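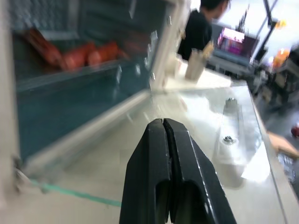
A reader wrote in last week to object that my episode counts for Mulora were off, and that the second season should not be treated as one season at all. The network sold it as two halves with a gap between them, the reader argued, the opening titles changed, and half the cast was new, so any chart that joins the halves is misleading.

I have gone back through my sheet and I agree on the titles. I don't agree on the rest. The contract language the network put in its own press notes calls it a single order, and the prize carried across the gap. A dating show is defined by who can still win. If the same pool is competing for the same final date, it is one season, whatever the schedule says.

The spreadsheet, for anyone new, logs every one-on-one date in the reality dating shows I watch. There are 356 rows now. Each row has the show, the episode, the minute the date starts, the minute it ends, and whether the person went home within 2 episodes. I don't log group dates. The edit jumps between people too often for a start time to mean much.

## What changed in the sheet

- Mulora season two stays as one season, with a new column marking first half or second half.
- Reunion episodes are out. They were adding airtime to people who had already left.
- Truvow dates that happen by video call are now coded V and left out of the averages.

The Truvow change matters more than it looks. That show pairs people before they meet, and its early episodes are mostly calls. With the calls counted, the average date came out very short, and Truvow looked like it was rushing its couples. Without them it sits close to Mulora.

## The short date problem

I have written before that a short first date in the edit is a bad sign for the contestant. I still think so, but the cutoff I used was too loose. I had it at 8 minutes of screen time. Plenty of people get less than that in a crowded premiere and stay until the final four. Premiere dates should be judged against other premiere dates, and I have redone the formula on that basis.

The old result mostly holds after episode three. Before that it is noise – the editors are still introducing people, and screen time goes to whoever cries or argues.

One more correction. I had Ernell down as a spinoff of Mulora. The two share a host and a house, but Ernell has its own production company and its own casting call, and the rose-type ceremony is replaced with a vote. It gets its own tab. Over 200 rows had the wrong show code in column B as a result, all fixed as of Saturday.

I am leaving the old charts up with a note under each. The new ones will go in the same post as the Ernell finale, assuming the finale is not split in two. If it is, I will log it as one episode.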